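4. Results of the noise survey in Wilthorpe

We measured the noise of the street in 7 places between the bus station and the Ostach bakery. In each place we stayed 900 seconds, in January, and wrote the highest and the lowest value. The loudest place was the crossing near the school, as we had expected. The quietest was the small lane behind the library.

We also gave a questionnaire to the people who live there. Many of them answered that the morning deliveries disturb them more than the cars. This surprised our group, and we changed the second part of the work for this reason.

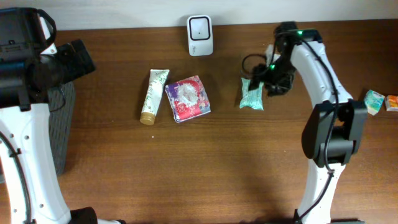 Ffion Parry told us that she sleeps in the back room since the lorries began to come at 5, and that new windows did not help her much. Two other neighbours on the same side wrote similar answers.

Our measurements have a weak point. We did not measure before 7 in the morning, so we cannot compare the answers with values. Osian Phillips will repeat the survey at the crossing with an earlier start.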